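Winter league: February finals move to Nomwood

The women's and men's finals of the Tivanetti Winter Basketball League will be played at Nomwood Sports Hall in February, the league office has confirmed. Both games had been set for the Babaei Center, where the main court is closed for floor repairs.

Nomwood seats 300. Each of the four finalists will get 51 tickets to sell through its own club, and the rest go on general sale in January.
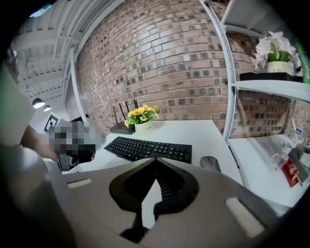
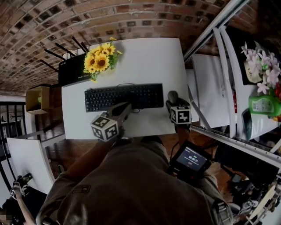
Clubs have until the end of the regular season to send in their final rosters. A player must have appeared in at least five league games to be eligible – preseason games do not count. Late changes will be allowed only for injury, with a doctor's note.

Jeptoo Minja of Sollar leads the women's scoring with 113 points going into the break. Ryszard Kwiatkowski will referee the women's final and has asked coaches to read the new timeout rules before the playoffs start.

Tip-off times will be sent to clubs once the hall booking is signed.

Recent items
Sollar women stay unbeaten at the break
Youth clinic: places still open
Changes to the timeout rules
Court closures at the Babaei Center

Last updated: 15 Dec 2018

Contact the league office | Copyright Tivanetti Winter Basketball League | Back to top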